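4. Countertop Surfaces and Visual Search in Shared Kitchens

4.1 Background and setting

The surveys reported in Section 3 treated the shared kitchen as a single space, with lighting, floor area and the number of users as the main variables. The returns from the Burkido residences suggested that this was too coarse. Residents who reported trouble in the kitchen seldom complained of a lack of room. They wrote of setting down a small item and then failing to see it, of leaving a knife out after a meal, and of wiping a counter that still looked dirty when they had finished. All of these concern the surface itself, and the present section takes up the question of how the color and pattern of a countertop affect the use of a kitchen by people who do not know each other well.

Patterned stone and stone-look surfaces are now common in rental housing of the type studied. Building managers favor them on grounds of wear, and several told us that a busy pattern "hides a lot" between cleanings. The same quality may work against the resident who is trying to find something on it. Gray and brown patterns are the most frequent choice in our sample, usually paired with a floor in a warmer wood tone.
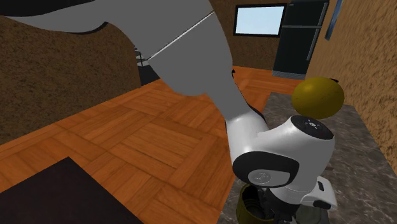
Managers at Titholm took a different view of the matter, and asked that it be recorded. In their experience the pattern is of small importance next to the rule on clearing up, and a plain white counter left in disorder at night is no easier to use in the morning than a dark one. We accept the point in part. House rules were in force at both sites, however, and the differences described below remain among residents who said that they followed them.

4.2 Method

Written returns were received from 619 residents. Each was asked to describe the most recent occasion on which an item had been mislaid in the kitchen, to name the item, and to state where it was found. Answers were sorted by surface type (plain, lightly patterned, heavily patterned) and by the time of day given. Replies that named an item later found in another room were set aside — these were mostly telephones and keys — and are not considered further.

The sorting was done twice by separate readers. Where they disagreed, the reply was placed in the less patterned of the two groups, so that any error would tend to weaken the effect under study. A visit was then made to 8 kitchens, chosen to include long straight counters as well as corner layouts. During the visits we noted the direction of daylight, the position of the ceiling fixtures, and the contrast between the counter, the wall behind it and the floor.

Contrast at the edge of the counter proved harder to judge than expected. A dark counter against a brown wall can be difficult to read as a separate plane in the evening, although the same counter stands out clearly against a lighter wood floor. Residents approaching from the open side of the room therefore see the edge well, while those working toward the wall may not. The earlier Chaudhary scale for interior contrast does not separate these two cases, and we have scored them independently. 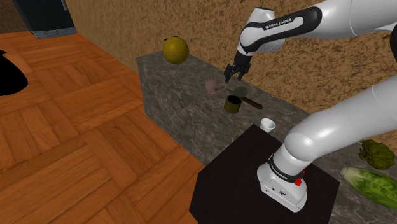 4.3 Results

Residents with heavily patterned counters were more likely to report that a mislaid item had been on the counter all along. The effect was strongest for small items of a middle tone: handles, lids, spice containers and the like. White cups and brightly colored packaging were rarely mentioned. Replies giving a time after 9 p.m. showed the pattern more plainly than those from the morning, which is in keeping with the notes on lighting made during the visits.

Two features of the surface appear to matter. The first is the range of tones in the ground color. When a counter contains charcoal, taupe and brown together, almost any wooden or muted item will match some part of it. The second is the presence of veins. Pale veins break up the outline of an object lying near them and, according to several residents, are themselves mistaken for spills, threads or cracks. One respondent at Traslow reported having scrubbed the same white mark each week from September until a neighbor pointed out that it belonged to the stone.

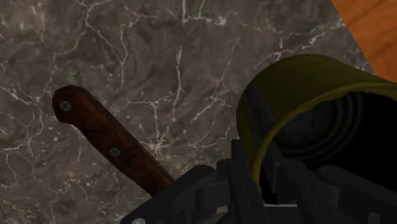

Figure 3. Veined dark countertop with a brown wooden knife handle and an olive-yellow can.

Knives deserve separate mention. They were named less often than lids or containers, but residents treated their loss as more serious, and about a third of those who mentioned one described reaching across the counter before they had seen it. We did not ask about injuries and make no claim on that subject. It may be noted that residents who kept a light-colored board permanently on the counter seldom named a knife at all, whatever the pattern of the surface beneath it.

The position of the sink had no clear bearing on any of these results. Counter length had a slight effect in the corner layouts only, and the number of such kitchens was too small for the finding to be carried into the model set out in Section 5.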